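My hands were very dry this February, so I finally bought the Zevell hand cream everybody was posting. It is the small tube, 50 ml. I want to write down how it went, in a few posts.

First, the smell. It is a little like almond, and it goes away in some 40 minutes. For me this is good – I get headaches from strong perfume.

It is thick. I use a piece the size of a pea for both hands. More than this and I can't open a door.

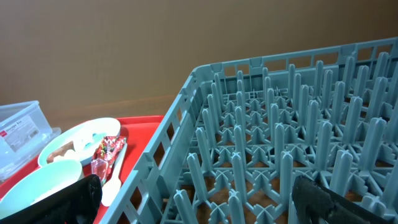

Last changed: August 2021

I put it on 2 times a day, after breakfast and before bed. The skin near my thumbs stopped cracking in the second week. My knuckles took longer.

I also tried the Pakholm one, which my sister likes. It is lighter and cheaper, but I had to repeat it every hour. For summer I would choose Pakholm, for winter Zevell.

One thing I don't like is the cap. It is very small and it rolls under the bed.

Someone asked about nails. I see no difference in my nails. For cuticles I still use the Piltitlow oil, one drop on each finger.

Next I will try the big Pakholm jar, 400 ml. I will write again when I am halfway through it.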